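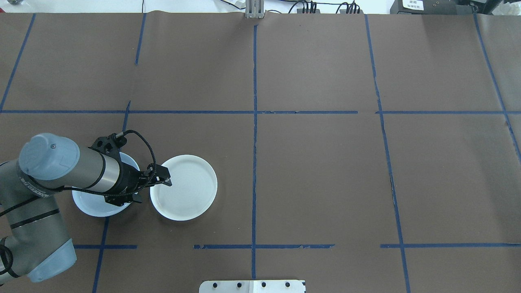
Ticket 1761 – Zellton cell, plate handling
Status: open
Logged by: Ornorgate bench support

Run 749 stopped at 14:20 with a force warning on the approach to the second plate. The warning cleared on reset. Good news first: the new bench rules caught it, and the log is lovely and complete!

Checked so far:
Speed cap at 55 per cent, as the rules ask.
Approach height in the program matches the Storka sheet.
Cable slack at the wrist – the sheet gives no figure for this, and I'd love it to.

Rule 2 says hands stay off the tabletop while the arm is enabled. It doesn't say whether a paused program counts as enabled. Can we settle that before the next run?
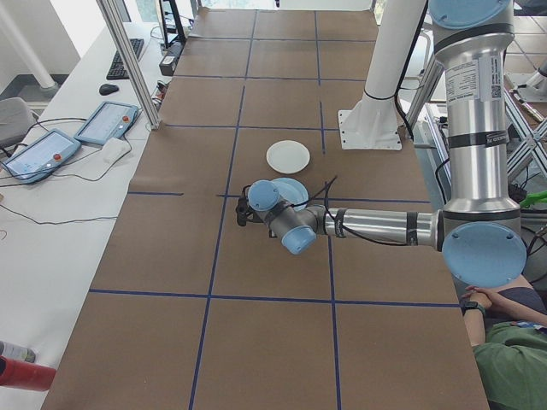

Kahsay replied at 15:05: Paused counts as enabled. Treat it as live until the pendant shows the drives off. I'll add that to the rule and put in a line on cable slack. Please rerun at the same speed and attach the force log.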